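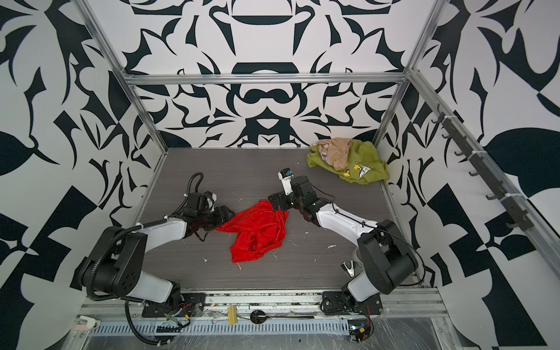 Slide 1. Red cloth at center, lime-green T-shirt at the back right.

Opening. Name, Puvport textile room. Talk is on crumpled garments: how to get from a heap to something that can be identified, inspected and folded. Washing and repair are not covered. Hold questions to the end except on terms.

Point at the red cloth. Crumpled, no hem presented. In this state we record color and nothing else. Type, size and damage stay blank on the sheet until the piece is open. Vidar Engström's sheet allowed a guess in the type field. We removed that in November.

Point at the green shirt. Also crumpled, but the print gives it away. Printed pieces get identified early, plain ones late. Expect the same in your own lots.

Slide 2. Terms (text only)
Heap: garment with no edge laid out.
Edge: any hem, cuff, neckline or side seam.
Open: both faces can be inspected without lifting a second layer.
Read the definition of "open" aloud. Ljungberg uses a looser one, so their times and ours should not be compared.

Slide 3. Sequence (text only)
Find two points on the garment, far apart. Take hold of both. Spread until the cloth between them carries light tension. Look for an edge. If there is one, move one hold to it. If there is none, put the piece down, turn it and start again. Limit is 4 attempts, then it goes to the side pile.

Pause. Somebody will ask about shaking. Shaking works on heavy cotton and is poor on knits. 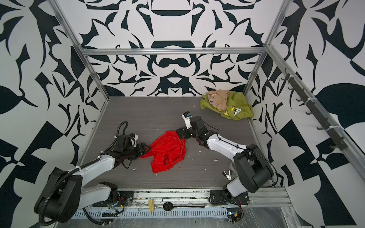
Slide 4. Red garment held at left and right, slight stretch between the holds.

Main point of the talk. Tension is slight and the cloth is still bunched on the surface. Folds show as darker creases. A hold on each side does not make it open by our definition. Do not log it yet.

Back right corner: thin beige piece on top of the T-shirt. Sheer fabric snags, so check rings, nails and table edges before handling. Pick it up from above and do not drag it off the shirt.

White flecks on the surface. Lint shows clearly against dark gray. Wipe down between lots, otherwise it transfers.

Slide 5. Lot size (text only)
48 pieces per lot. We tried 500 in one run and the side pile was never cleared. Around 2 minutes per piece for plain knits, longer for linings.

Close. Contact is Sigrun Strand. Blank sheets are on the table by the door.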